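Costigan Home Store
Product and Buying Meeting, November 2019

Chair: Benedicta Agyeman
Present: buying, web copy, warehouse, customer service
Apologies: photo studio

1. Minutes of the August meeting
Accepted with one correction. The Domance throw pillows were marked down in store only, and the web price stayed the same.

2. Spring bedding
Samples of the Vamesari quilt sets were passed around. The blue and the cream were approved in full, queen and king. The green was turned down because the stitching thread does not match the backing. Opening order set at 300 sets. Buying to ask the supplier for a twin size in the cream only.

3. Curtains
Surkel has raised the price of its lined panels by 5 percent. Agreed to absorb this until the current stock is gone, then review. Customer service reported repeated calls asking whether the panels are sold singly or in pairs. Web copy will put "sold as a single panel" in the first line of every curtain listing. The rod pocket measurement is also missing from the long panels and will be added.

4. Table linens
Runners sold well and placemats did not. 400 placemats remain in the warehouse. They will be offered in sets with the matching napkins. No reorder of the striped pattern.

5. Packaging
Warehouse asked for a shallower carton for napkins and runners, as the present one needs too much filler. Quote received for a minimum run of 2,000. Approved, subject to a sample that holds up to stacking. Plain brown, no printing on the outside.
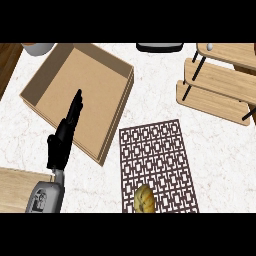

6. Listing text
Care instructions will go below the fiber content on all textile pages. The word "silky" is not to be used for polyester items. Existing pages to be changed as they come up for renewal.

7. Other business
The swatch cards at the front desk are out of date. Buying to replace them.

Meeting closed at 11:40. Next meeting to be set by email.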